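Folding dark clothes on a white bed: notes for the evening talk, Daddale hall
Nazma Pathirana

(Wait for the kettle to finish before starting. Ruwan has the clicker, so nod to him when I want the next slide.)

Good evening, everybody, and thank you for coming out, and for moving your chairs up when I asked, because I do have a soft voice and the back wall here swallows it. I'm Nazma. Some of you came to my talk on airing cupboards in July and have very kindly come back for more, which I'm taking as a compliment.

Tonight is about folding on the bed. I know a lot of people fold on the sofa, or standing up with their chin holding the collar, and I did that for years myself. But a made bed with a plain white sheet on it is the best folding table in the house. It's wide, it's at a decent height if you kneel, and black clothes show up on it beautifully. You can see a seam, you can see a crease, and you can see every last bit of fluff (pause, they'll laugh, everyone has fluff).

(Slow down for this part. Next three slides without much talking, let people look.)

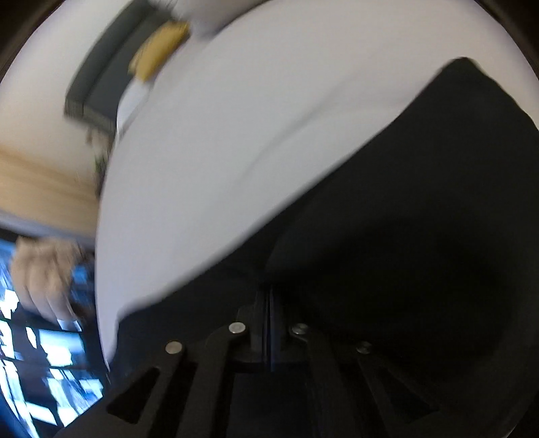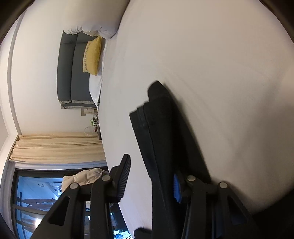
Jeans next, laid on their side, with the back pocket and its pale stitching uppermost. 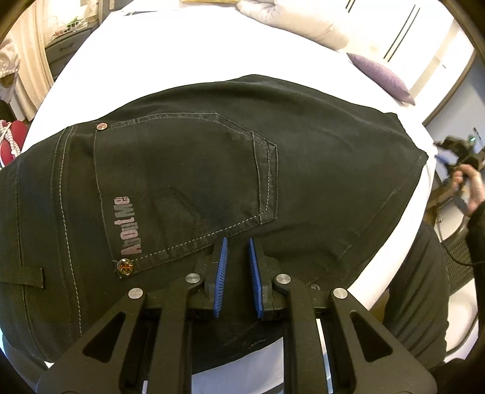

Now, my method, such as it is. I do trousers first, always, while I've still got the patience for them. Lay them out sideways, one leg on top of the other, and run the flat of your hand from the waistband down to the hem. Do it twice. My aunt used to do it four times and say a little something under her breath each time, and her trousers were a marvel, but she had more time than we do.

Then fold the leg up towards the waist, stopping a bit short, and fold again. If your drawers are shallow, go once more. Thick seams don't like to be folded on top of one another, so shift the fold along an inch and you'll get a much flatter parcel.

(Ask Rajitha to hold up her pair here. She's brought the thick ones.)

Studs and rivets: tuck them inwards if the trousers are going in with anything knitted. I lost a very nice cardigan to a stud and I still think of it.

Long thin strips are for narrow drawers and for suitcases. Smooth the piece flat, bring the sides in, and don't fuss if the end comes out stepped, you can tuck that under at the last minute. Thanasis asked me last time whether rolling is better. I think rolling is lovely for holidays and a nuisance at home, and we can argue about it over the biscuits.

The last thing is the sheet itself. Shake it out by the window when you've finished and pull it tight again before bedtime, or you'll be lying on lint all night.

(If time, the question about whether to sort by colour. If not, straight to tea.)

Ikhsan has the sign-up sheet for the mending morning by the door, and there are handouts on the piano. Please take your cups back to the hatch.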